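Tuesday, November. Gripper pair, pads and linkage

Started at 10 with the right-hand unit. It had been closing a little crooked since the last packet run, left finger arriving first. Backed off the pivot pins on both sides, wiped out the old grease, put a thin film back on and snugged them down. Worked the linkage by hand through 16 full strokes, no catch.

The blue pads were shiny along the ribs. Washed them in dish soap and let them dry over lunch. Bohdana wanted to fit new ones but the ribs still have their edges, so the spares stay in the Hollis box.

Afternoon check was on sweets and snack packets in the cardboard tray, both units in hand. Packets go crossways between the pads, printed face up, with the crimped ends left free. Foil candy is harder. It sits in the corner of the tray and the fingertips want to ride up the wall.

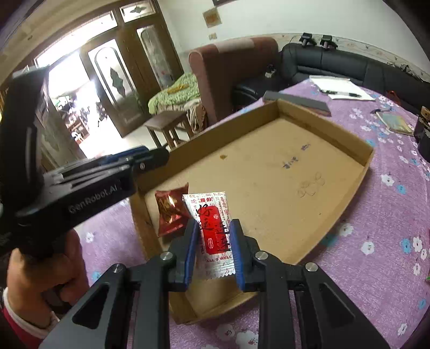

Hnat thinks the crooked closing will be back within a week unless the pins get thread locker, and that washing the pads only hides how much grip they have lost. He would set the closed gap with a feeler gauge every morning and write it on the log sheet. Fair point on the gauge. I don't want thread locker on anything we take apart this often.

Left unit not opened today. Small screw near the tip checked with the driver, tight.

Scale readings after cleaning: right 18 N at full squeeze, left 16 N. Want them equal before Uliana starts her runs. Cycle counter on the right unit put back to zero, it was at 290.

To do: order pads, find the short hex key, ask Alvar which grease he used last time.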